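Snack table for a 9 hour swap meet — what sells and what sits?

grillbridge_gal
Posted Fri 22 April
Okay, I'm running the snack table at the Grillbridge fabric swap this August and I need opinions. Last year I did all home baking and I was wiping frosting off people's fat quarters by lunch. Never again! I'm thinking individually wrapped stuff only, mostly chips and those little crunchy corn things, and maybe a cooler of drinks if my brother-in-law gives mine back. We get 400 people through the door if the weather's bad, fewer if it's nice.
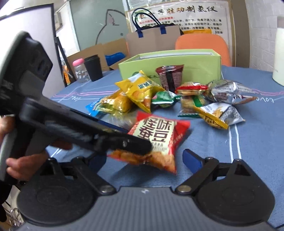 My other question is pricing. Ona Bite ran it before me and charged the same for everything so she never had to think, and I liked that, but I'm pretty sure she lost money on the bigger bags.

pinkingshears
One price for everything. You don't want to be doing math with a line going out to the parking lot. Also chips are greasy?? I'd rather have frosting on my cotton than orange dust. Frosting washes out.

odgate_dave
Disagree with pinkingshears, orange dust brushes off if you leave it alone and don't rub. At the Odgate swap we do 2 prices, small and large, with a colored sticker on the box. Works fine. Pretzels are your friend, by the way. So are plain crackers.

grillbridge_gal
Pretzels sat there all day last time I tried them, Dave. I took home a whole carton and we were eating them until Thanksgiving. The salty, spicy stuff in small packets is what kids go for, and if the kids are happy their moms stay and dig through the remnant bins.

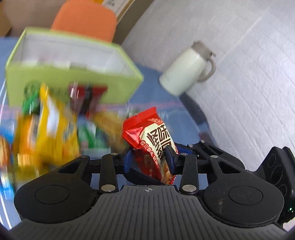

I might do the sticker thing though — I've got a roll left over from the yard sale. Does anybody put out hand wipes, or do they just get used up in the first hour?

pinkingshears
Wipes, yes, but keep them behind the table and hand them out. And I stand by what I said about the dust.

mgeddes
Morag Geddes here, I do the door at Manar Hall. We put the food 5 tables away from the fabric and that fixed most of it. Bring your own trash bags, the hall's are tiny.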